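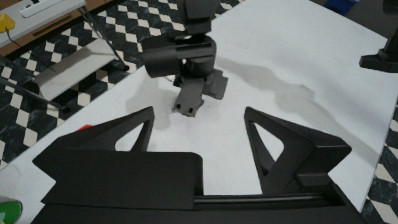 **Unit 2: Soil and Water**

# Watering the Home Garden

Most garden plants need a steady supply of water during the growing season. This chapter explains how soil type, slope, and root depth affect the amount a bed should receive. Students will compare three methods of watering and prepare a schedule for a plot of 650 square feet.
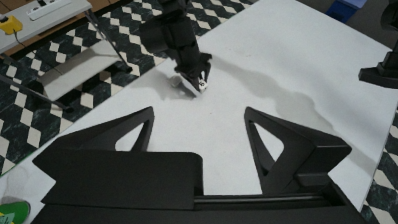

*Figure 2. Two gripper fingers over a white tabletop.*

Sandy soil drains quickly and is watered often in small amounts. Clay soil holds water longer and may be damaged by frequent soaking. The Bresel garden, described by Lakmal Herath, contains both soils and used over 3000 gallons in one season. Its records form the basis of the exercises that follow.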